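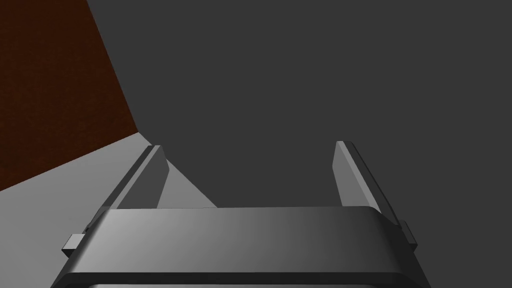 Rendered view from above and behind a gray parallel-jaw gripper, both fingers pointing away.

Last updated: October
Print this page | E-mail this page

Nadège Rolland has maintained the controlled vocabulary of the Trandau technical library since it moved off card drawers. The vocabulary currently holds 2,427 preferred terms, each with at least one broader term and, where needed, a scope note. She was interviewed at her desk on a Wednesday, between two batches of corrections.

The present list descends from two older ones. The Ruro list was compiled by engineers and was detailed on materials and weak on everything else. The Oláh list was compiled by catalogers and used inverted headings throughout ("Valves, safety"). Merging them produced 1,492 conflicts. "Most were spelling or word order," Rolland said. "Those can be settled by rule. The slow ones were the pairs where both lists used the same word for different things. 'Bearing' was a machine part in one and a compass direction in the other."

Such terms now carry a qualifier in parentheses. Rolland keeps qualifiers to a single word when she can. She takes the word from the broader term, so a reader who knows the hierarchy can guess it.

Asked how a new term gets in, she described a threshold. A candidate must appear in the titles or abstracts of three documents by different authors. Until then it stays in a holding file, which stood at around 100 entries in October. "A term with one document under it is a title," she said. "I would like to see some use first."

Non-preferred terms are handled separately. There are 1,051 of them, each pointing to a single preferred term. Rolland does not allow a non-preferred term to point to two. If the meaning is split, she writes a scope note and lets the searcher choose.

The records are kept in Skuker, a plain database with no thesaurus module. Reciprocal links are checked by a script every night at 2 a.m. If term A lists B as narrower and B does not list A as broader, both are printed to an error report. "I fix the report before I open anything else," she said. "A missing link does not look like an error on the screen. The searcher gets fewer results and has no way to tell."

She is less strict about plurals. Count nouns are plural and mass nouns singular, following the usual practice, but "glass" and "glasses" are both in the list with separate notes. The next revision will cover the heading "Instruments," which has grown too long to browse and will be divided by the quantity measured.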